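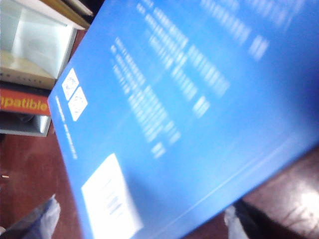 Atstead Packaging Fair: my day among the boxes

I have wanted to get to the Atstead fair for years, and every January something comes up. Work, a sick dog, one year a flood on the line. So when my friend Torquil Lindsay messaged to say he had a spare day pass for Friday, January 19, 2024 and did I want it, I had my bag packed before I'd finished reading!

For anyone who hasn't heard me go on about it already, Atstead is a trade fair for people who make, print, fold and fill cartons. It's held in the old wool stores down by the river, and on the last day they let the rest of us in. I run a tiny mail-order tea business from my spare room, so I can just about claim a professional interest, but really I go because I love paper and cardboard and always have.

Getting there was easy enough. The early train was on time, and there's a free shuttle from the station, though the sign for it is hidden behind the bike racks and I walked straight past it. Entry for the public day was $20, which includes a program and a map. Keep the map. The wool stores are three long buildings joined by covered walkways, and the stand numbers jump all over the place. I was looking for stand 33 for ages and it was next to the door I'd come in through.

I started in the north building, where the board mills are. You'd think this would be the dull end, and it was my favourite part of the morning. Gyamfi had set up a long bench of samples, from thin stuff you'd find around a bar of soap right up to triple-wall board thick enough to stand on (I stood on it, they encourage it). Each piece had a cut edge facing you so you could see the flutes. I'd never properly understood the difference between the flute sizes, and a very patient man named Edem Yakubu took me through them one by one, pressing each sheet with his thumb and getting me to do the same. The small flutes give you a smooth face that prints well, the big ones take the knocks. Most of the boxes I buy for the tea are somewhere in the middle, and he reckoned I could go a size finer and get a nicer colour for it.

Colour was the thing I'd come to ask about. I've been wanting to move from plain brown to a proper strong blue for the winter blends, and every quote I've had has scared me off. Edem explained that a solid colour right across a box is harder than it looks, especially along the creases, where the ink can crack and show the paper underneath as a pale line. You can print on a coated liner, or score it more gently, or put a varnish over the top, and each of those costs a bit more. He also told me to think hard before reversing small white lettering out of a dark background, as the ink creeps in and fills up the letters. My brewing instructions are tiny, so that was worth the train fare on its own.

Next door in the middle building were the machines, and the noise! Skodico had a folder-gluer going on the hour, and there was a crowd three deep each time. Flat blanks go in one end, little belts and hooks turn the flaps over, and finished cartons come out the other end overlapping like fish scales. I watched it twice through. The second time I got a spot near the glue station and still couldn't quite catch the moment the last flap goes down. They were giving the cartons away afterwards, and I came home with more than I'm going to admit to my partner.

The hand-folding table was right at the back and I nearly missed it. You get a flat sheet, a bone folder and a steel ruler, and a woman in a green apron shows you how to score and fold a box with a tuck lid and no glue at all. My first one leaned badly to the left. My second was decent and is now holding paper clips on my desk. There was a boy of maybe ten beside me who made four perfect ones in the same time and was very kind about mine.

Lunch was the weak spot. There were two food vans for the whole site, and by half past twelve the queues met in the middle. I had a cheese toastie and a flat white and sat on the river wall, which was lovely in the sun, but if I go again I'll bring sandwiches. There are also very few places to sit indoors, something to keep in mind if you're going with anyone who tires easily.

After lunch I went to one of the talks, held upstairs in the south building. It was called "What Happens After the Bin" and covered what recycling plants can and can't cope with. Paper tape is fine. Plastic windows are a nuisance but usually get screened out. Wax coatings are the real trouble, and so is anything soaked in food. The speaker passed around a lump of pulp with a whole strip of packing tape still tangled in it, and it went along the rows from hand to hand like something out of a museum. I asked about blue ink and was told it's no problem at all in the mixed stream, so that's another excuse gone.

My last stop was Vavov, who do short runs for small makers like me. Their lowest order used to be 879 boxes (a very odd number, and it comes from how many they could fit on a pallet) and they've now brought it down to 100 for plain shapes. I had a good long chat at their stand, went through the sample books and picked out three blues I liked. They'll post me unprinted samples to try with the tea tins, and then I can decide on the lettering. If it all goes to plan I'd love to have the new boxes ready well before October, when I start sorting out the Christmas orders.

A few notes if you're thinking of going:

Parking fills early. The shuttle is better, once you've found it.

Wear flat shoes. The floors are old timber and there are gaps.

Take a big flat bag for samples. I had a backpack, and everything I collected got bent corners on the trip home.

The machine demonstrations stop at three, and some stands start packing up shortly after, so do the middle building first.

The upstairs talks can be reached by lift, but you have to ask at the front desk for someone to take you up.

Torquil wants a full report and half my cartons in exchange for the pass, and I think that's fair. I'll put up some pictures of the blue samples when they arrive, and I'd be glad of opinions, particularly from anyone who has had white lettering printed that small.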